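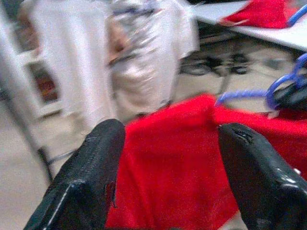
Jobs & Helping Out | Part-time

We're looking for a friendly pair of hands (or two!) to help sort and hang clothes at the Tsikata clothing room. We've grown a good deal since we opened, and the donations now arrive faster than Amerley and I can get them onto hangers, lovely problem though it is.

The work is simple and pretty sociable. You'd go through the bags, check each piece for stains and missing buttons, fold the knits, put shirts and jackets on hangers and get everything out on the racks by size. If you happen to be handy with a needle, please say so, as the mending pile never seems to get any smaller. You don't need shop experience, and we'll gladly show you how we like things done (Amerley has strong feelings about collars).

Shifts are 5 hours, mornings or afternoons, and we can usually work around school pickup. You'll be on your feet for most of it, and a full bag can be heavy, so do tell us if lifting is hard for you and we'll plan for that.

To apply, drop a short note through the door at 83 Brirkent Road by 29 April 2019, or just come in and ask for me.

Yaa Essien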